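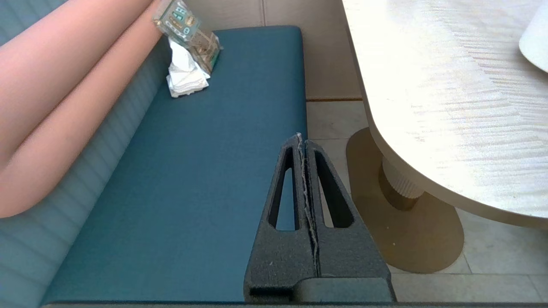 Employer dropped my plan in the middle of the year, do I have to wait for November?

Posted by Soo-ah Ham

Hello everyone. I work for a small company in Nurkville with 23 employees. Last week we received a letter that the company will stop the group health plan at the end of this month. The owner told us we can buy our own insurance and he will add 100 dollars to each monthly paycheck.

I went to the state marketplace site and it says open enrollment starts in November. My daughter needs an asthma medicine every month, so I cannot stay without coverage until then. A coworker says there is a special rule for people who lose a plan, but another coworker says this rule is only for people who lose the job. I still have my job. Who is correct?

Also, I was offered COBRA by nobody. Is the owner allowed to do this? The old plan cost me 370 a month for two people, and I am afraid the new one will be much more.

Haf Pumphrey

Your first coworker is correct. Losing coverage through work opens a special enrollment period, and it does not matter that you still have the job. You normally have 60 days before the loss and 60 days after it. Apply before the end of the month if you can, so the new plan starts on the first day of the next month and your daughter has no gap.

You will have to prove the loss. The letter from your employer is usually enough if it shows your name and the last day of coverage. If it only says "dear employees," ask for one with your name on it. I had this problem with my own application and it cost me two weeks of phone calls.

About COBRA — it lets you continue in the employer's group plan, but when the company ends the plan completely and has no other one, there is nothing to continue. A company with fewer than 50 full-time workers is generally not required by federal law to offer health insurance. So he is probably allowed, although it is not nice.

When you fill in the income page, include the 100 dollars if it comes as normal pay. It is taxable, and it can change the amount of your tax credit.

Eun-seong Sung

same thing happened to my wife. call them, dont use the website, it logged us out three times. And check if the kid can get CHIP, depends what you make

Ye-ji Jeon

I agree with Haf, and I want to add one point about the medicine. Before you choose a plan, look for the exact name of the inhaler in the drug list of each plan. I chose the cheapest monthly price, and then my son's inhaler was not on the list. The doctor had to write a request for an exception, and the answer took a long time. Please also check that her doctor is in the network — the directory on the website can be old, so call the office and ask.

Soo-ah Ham

Thank you all. I asked for the letter with my name this morning. Eun-seong, I did not know I could apply for CHIP separately for my daughter, I will ask about it when I call.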